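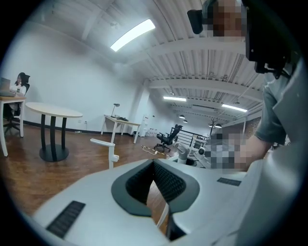

*Two grippers out at once, with the round table close by.*

## Getting good takes with a handheld gripper

If you've been sent home with a pair of these and a list of tasks to record, welcome! I've been showing robots how to do household chores since August, mostly folding and putting away, and I've picked up a few habits I'd love to pass along (some from Shadi Smadi, who taught me, and some from plain old mistakes).

**Do the chore with your bare hands first.** Run through it once or twice before you pick anything up. You'll notice where you turn the cup or slide the towel, and you can leave out the moves a gripper could never make.

**Slow down, but keep moving.** I used to stop and think halfway to the table, and all that dithering went straight into the recording. Now I plan the whole path, take a breath and go at the speed you'd use to carry a full bowl of soup.

**Squeeze gently and let go completely.** A half-open gripper will drag a napkin right back off the pile. Open it all the way, count to 2 in your head, then back away.

**Wipe the pads.** A barely damp cloth is plenty. Flour is the worst, and pie crust day taught me that for good!

**Move things between takes.** Shift the cup a few inches, turn the plate, start from the other side of the table. Kristof Vandenberghe goes through my batches at Okley, and he once sent back 26 takes that all began with the mug in the very same spot. Oh, I was cross, but he was right.

**Throw out the bumpy ones.** If you knock something over, finish calmly, mark the take and do it again. On a good morning I keep 70, with a long coffee break in the middle, and my wrists thank me for the coffee.

Charge everything overnight, and put the cloth back where you'll find it.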